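ok so the turntable cell ate most of my week and I need to tell somebody, so you all get to hear it

background for anyone new: I do the simulation side for a little packing project we call Tresto. Two arms, one table, a round rotating tray with small cups on it. The tray turns, the arms pick. I build it in sim, the people over in Piltau build the real one, and then we argue about whose version is wrong

(usually mine, let's be fair)

the job is dull on paper. Arm reaches into the tray, grabs a cup, lifts, puts it in the blue bin. Tray indexes. Repeat until somebody tells you to stop

I set up an overnight batch, 2,292 picks, and went to bed feeling great about myself. Never do that

came back in the morning to a run that had stopped dead 900 picks in. Red text all the way down. The tray thought it was turning. The arm thought the tray was parked. They were both completely sure about it

what had happened: fingers go down into the tray, start to close, and the tray starts to index while they're still in there. The divider bar comes round like a slow door and leans on the fingers. Arm sees a force it doesn't expect and pushes back. Tray motor sees drag and pushes harder

in sim that ends with a joint torque number that looks like a phone number. On the real cell it ends with a bent finger, or a bent bar, or a hand if somebody has reached in to fish out a cup. That last one is why I stopped laughing at the phone number

first theory: bad physics. It's always my first theory because then I get to blame the contact solver. Spent a whole evening making the time step smaller and smaller. Run got slower and slower. Same crash, same spot. Great use of an evening

second theory: the grasp. Maybe the fingers were landing too close to the bar and catching it on the way out. So I moved the approach over a bit and got a lovely clean run of 30 picks. Told the whole channel it was fixed!!

it was not fixed

third theory came from the shower, where all the decent ones live. The tray doesn't ask the arm anything. It waits for a "clear" signal, and "clear" was set by the motion planner when the retreat was PLANNED. The arm hadn't moved yet. It had only decided how it was going to move

so most of the time you get away with it, because the arm leaves quickly and the tray is slow to get going. Then one time the planner takes its sweet time handing over, the arm sits there with its fingers in the tray, and off goes the carousel

I went and checked the timing log and yep. The gap between "clear" and the arm moving is normally tiny. On the bad pick it was 30 times the normal gap. One line out of hundreds and I'd scrolled past it twice

here's the setup, so you know what I'm going on about
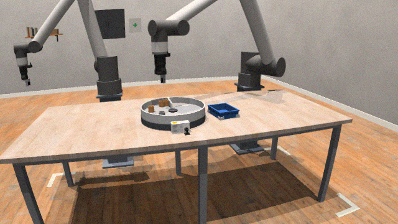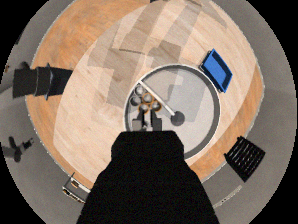 so the fix. "Clear" now comes from where the arm really is. There's a height over the tray, and until the joint readings put the fingertips above it, the tray gets no permission to move. Doesn't matter what the planner intends. I intend to go running most mornings

I also put a drag limit on the tray motor. If it feels more than a little resistance it stops and stays stopped until a person resets it. No retry. The old code retried, which in this situation means shoving the same finger over and over, politely, with a short pause in between

and the other arm gets held too now. Before, if one arm faulted, the second one just carried on with its day. I only noticed that because I was stepping through the crash and there it was, merrily planning its next reach toward a jammed tray

somebody asked if this could have happened on the hardware. I wrote to Piltau and asked what their tray controller listens to. Long silence. Then: "same signal as yours." Of course it is, they copied my interface. I was so proud of that interface

nothing got hurt over there, to be clear. They've been running it slow with the guard closed, and at that speed the arm always wins the race. They were planning to turn the speed up in October. So, good month to have a bad week, I guess

they've pulled the old signal out on their side and wired the tray enable through the safety relay, which I'd have liked to see from day one but I also didn't ask for it, so I can't be too grand about it

a few people wanted to know about the Fonska plugin we use for the tray joint and whether that's to blame. Nope, it did exactly what I told it. Cherkaoui (that's our log viewer) did also show me the answer in plain text the first morning, and I went and fiddled with the solver instead

full batch is going again tonight with a nasty random delay stuck in the planner handover on purpose. I want it to be late. I want it to be really, really late and for the tray to just sit there and wait

will post the log when it's done. if it falls over again I'm taking up pottery, on a wheel with a foot pedal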